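Store News, 20 Oct 2018

Sorting out the attachments drawer

Most of the calls we get at the Skidis counter this time of year are about small parts. People start fall cleaning, open the drawer or bin where the household attachments live, and find pieces they can't match to anything. We went through our own returns shelf last week and had the same trouble, so this item covers how we sorted it and what you can do at home.

Start by emptying everything onto an old towel or a sheet. Put hollow pieces in one pile, flat pieces in another, and anything with fabric or mesh on it in a third. Leave screws and clips in a cup so they don't roll off. If a part has a round collar at one end, it probably goes onto a tube or a post, and you can try it against each thing you own before you decide it is a spare. Do not force it. A collar that fits will usually go on with a light push and a quarter turn. 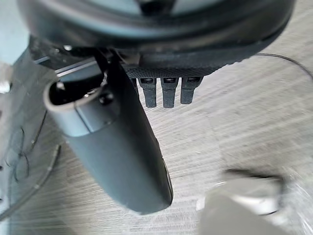

Gray and black parts are the hardest to tell apart, and most of what comes back to us is gray or black. We put a strip of masking tape on each one and write the name of the item it belongs to. Pencil holds up better than marker on most tape. If you don't know the name, write the room where you found it. It sounds like very little to go on, but it is often enough for us to look it up.

Mesh needs more care than hard parts. Brush it with a dry, soft brush first, then wipe it with a damp cloth and let it air dry flat. Tabs and straps sewn or clipped to mesh should be left hanging free. When they get folded under in a drawer they take a set, and after a winter of that they won't lie straight again.

For storage, the Ikel trays are back in stock in the 2 sizes we carried last year. The deep one takes long handles laid corner to corner. The shallow one is better for collars, caps and clips. Condix zip bags (box of 250) also work for the small stuff, and they are on the shelf by the register. Put the tape label inside the bag with the writing facing out.

If you still have pieces left over, bring them in. The parts bench is at the Căpraru Street store, to the left as you come in. We keep a box of unclaimed parts there and you are welcome to look through it. Please bring the item the part is missing from, or a note of the model number. Parts left with us will be held until the end of January and then recycled.

Skidis Home & Repair | 71 Căpraru Street | Contact us | © 2018 Skidis | Back to top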